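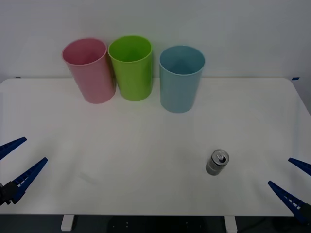 Two arms, one table: my spring project for the robotics course at Ivdale

When we had to choose projects in March, most of my class went for things that drive around. I wanted arms. Our lab had a pair nobody had signed up for yet, so I wrote my name on the sheet before I had any idea what I would do with them.

What I ended up with was a sorting and handover task. There are three plastic cups (pink, green and light blue) and a small aluminum can, and the can has to go in whichever cup I ask for. If the can is on the right and the cup I want is on the left, the right arm has to pass it across. Easy for a person! I thought it would take me two weeks and then I could spend the rest of the term adding fancy stuff. I did not add any fancy stuff.

The fingers are the part I got most attached to. They're blue, tapered, and have a ladder pattern of little openings along the inside edges. I spent way too long on grip force. Too gentle and the can slid down as soon as the arm lifted, too hard and I was worried about denting it. I finally settled on a slow close with a short pause before lifting, and that got me through most of the term.

Then came the demonstrations, where you drive the arms yourself and the software records what you do. I recorded 100 of them. My first batch was pretty bad because I kept putting the can in the same spot, near the right gripper, where it was comfortable for me. The trained model was great at that spot and useless everywhere else. So I threw those out and started over with the can moved all over the table, and I swapped the cups around too.

The software side is Estilik, the small control program our course uses, plus a training script I borrowed from last year's class and mostly broke before I fixed it. My log file for the final version is 2,241 lines long. I read the whole thing one Tuesday night looking for why the left arm kept stopping early, and it was a minus sign in my own code.

Results, for the grade: picking up the can and dropping it in a cup on the same side works well now. The handover is shakier. Both arms get to the middle fine, but the right one sometimes lets go a moment before the left one has closed, and then you're chasing a can across the table. The pink and blue cups gave me no color trouble. Green did in the late afternoon, when the light in the room changes, and I never fully solved that.

If I had another month I'd work on the timing of the release – probably by waiting for the left gripper to report that it has closed, where right now it's just a fixed delay. I'd also like to try it with heavier cups, because these tip over if a finger brushes the rim.

I'm showing it at the Ernside open evening, same-side version first, handover if I'm feeling brave.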